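Grippers again, second week at Tomerside

Started at the small desk before breakfast and wrote down what we had settled yesterday. Two sets of finger pads to compare, the stiff ones Arsen brought and the blue rubber ones. Same objects for both, same order, 14 tries each. Jui-lin wanted 18 but we would never have got through it in the daylight.

The stiff pads went first. They are fine on boxes. On anything round they touch along one thin line and the object turns as soon as the wrist turns. I lost the jar twice and the shampoo once. Khrystyna had the other hand and said hers pulled to the left when she closed it slowly. We took the fingers off and found one screw had backed out. Tightened it, did her set over. That cost us the rest of the morning.

Lunch was soup. Heike Brandes called from Berberg while we ate and asked whether the trigger springs were still too heavy. I told her yes. My thumb is sore at the base and Khrystyna has tape on hers. Heike says a lighter spring is on its way from Kostiuk, six of them, so we can change both hands and have spares.

Blue pads after lunch. They give a little and wrap partway around a curve, and I could tip a container toward me and read the label without it slipping. Score for round things was 14 out of 14 with the blue and 9 with the stiff. For flat packets I liked the stiff ones better. The blue ones drag on thin plastic and bunch it up, and then letting go is slow.
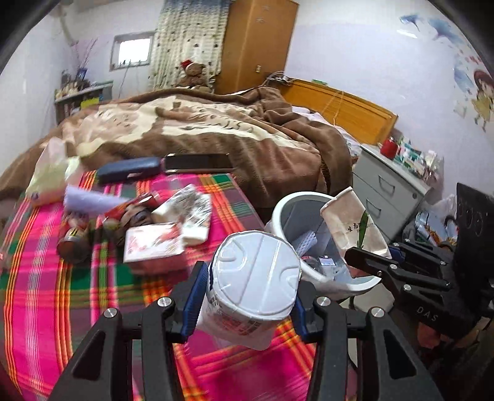 Page last changed: November, 9:14 p.m.

The white container with the ridged lid was the one I worried about, and it gave no trouble with the blue pads. The plaid sheet is harder. Things lying on it sink a bit and the fingertips catch the cloth on the way in, so I have started coming down steeper. Orysia thinks we should try the same objects on a bare table before blaming the pads. She is right and I have put it on the list for tomorrow.

Still to do: copy the log over to Zisance, charge everything, ask Arsen how thick the blue rubber is and whether he can cut a thinner pair. Also buy tape.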